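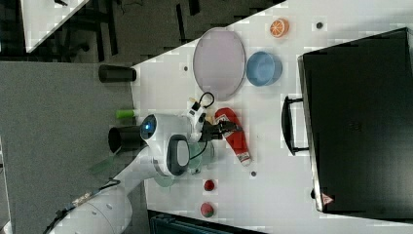 O estado da arrumação de mesa em agosto

Há uma pergunta que me fazem sempre que digo em que trabalho: quando é que uma máquina me levanta a mesa? A resposta curta continua a ser a do ano passado. Pegar numa coisa, quase sempre. Levantar a mesa inteira sem ninguém por perto, ainda não.

Convém separar as duas tarefas, porque a imprensa costuma misturá-las. Pegar num frasco de ketchup deitado numa superfície lisa é um problema de percepção e de geometria: localizar o objeto, estimar o eixo maior, alinhar os dedos perpendicularmente a ele, fechar. Um frasco de apertar é um caso relativamente favorável. É alongado, tem cor saturada contra um fundo branco e cabe na abertura de uma garra paralela comum. A dificuldade está na força. Um frasco cheio e um frasco quase vazio têm a mesma silhueta e comportam-se de forma muito diferente quando os dedos apertam.

Levantar a mesa é outra coisa. Exige uma ordem (o que sai primeiro), um destino para cada objeto e um critério de paragem. Exige também decidir o que não pertence ali. Uma mala pousada ao lado dos pratos não se arruma no armário da cozinha, e um sistema treinado só com louça não tem categoria para ela. Na melhor das hipóteses ignora-a; na pior, planeia uma trajetória através dela.

Onde falha, por tipo de objeto

Mantenho uma folha de cálculo com tentativas de preensão desde que comecei a acompanhar o assunto a sério. Vai em 3395 linhas, com objetos reais e de brincar misturados, o que limita as conclusões. Ainda assim, a distribuição das falhas é estável.

Os pratos rasos são o pior caso. Uma garra de dois dedos que desce na vertical não tem onde agarrar um prato assente na mesa, a menos que consiga entrar por baixo do rebordo. As soluções habituais são arrastá-lo até à beira ou trocar a garra por uma ventosa, e ambas trazem problemas próprios.

As taças e canecas agarram-se pela parede, com um dedo por dentro e outro por fora. Funciona bem com a taça vazia. A asa, que para uma pessoa é a solução evidente, para a maioria dos sistemas que testei é sobretudo um obstáculo.

Fruta redonda pequena rola. O contacto do primeiro dedo basta para a deslocar, e a pose estimada deixa de valer antes de o segundo dedo chegar.

Utensílios apoiados noutros objetos, como uma espátula atravessada numa frigideira, obrigam a raciocinar sobre o que se mexe quando se puxa. É aqui que a ordem das operações passa a contar.

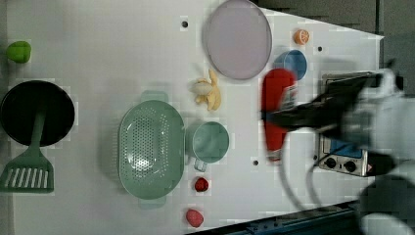 Tempo, supervisão e preço

A Dewanti Ong, que integra células de embalagem na Kovent e tem pouca paciência para demonstrações, usa uma métrica de que gosto: minutos de trabalho autónomo entre intervenções humanas. No chão de fábrica dela, com peças conhecidas e iluminação fixa, qualquer valor abaixo de 500 é motivo para parar a linha e rever o processo. Nas minhas sessões com mesa de cozinha, o melhor valor até hoje foi 15.

A diferença explica-se em boa parte pela variabilidade. Na fábrica, o objeto chega na mesma orientação e a engenharia faz-se antes, no alimentador. Em casa não há alimentador. O frasco fica onde alguém o largou.

Testei também o planeador da Feseck com as mesmas regras. Acerta mais na escolha do ponto de preensão e é mais lento a replanear quando algo se move. Para fruta, isso anula o ganho. O módulo Mạch, de controlo de força, reduziu os frascos esmagados, mas ainda não tenho tentativas suficientes para publicar números. Quero chegar às 100 por objeto antes de dizer alguma coisa com segurança.

Uma nota sobre câmaras. Uma câmara montada junto ao pulso vê bem a aproximação final e perde parte da mesa nesse momento, precisamente quando convinha saber se um objeto vizinho se deslocou. Uma vista de cima compensa, até o próprio braço tapar metade da superfície. Uso as duas e continuo a ter zonas cegas.

O que falta medir

Não tenho dados sobre objetos molhados nem sobre vidro transparente, e suspeito que ambos baixem bastante os resultados. Também falta a segunda metade da tarefa, a de pousar. Largar um prato numa pilha sem o deixar cair os últimos centímetros é um teste que quase não aparece nos relatórios que leio, incluindo o da Drekham, que de resto é bastante completo.

A próxima série será só de pratos, com e sem arrasto até à beira. Publico a folha quando a coluna das forças estiver limpa; neste momento tem unidades misturadas e a culpa é minha.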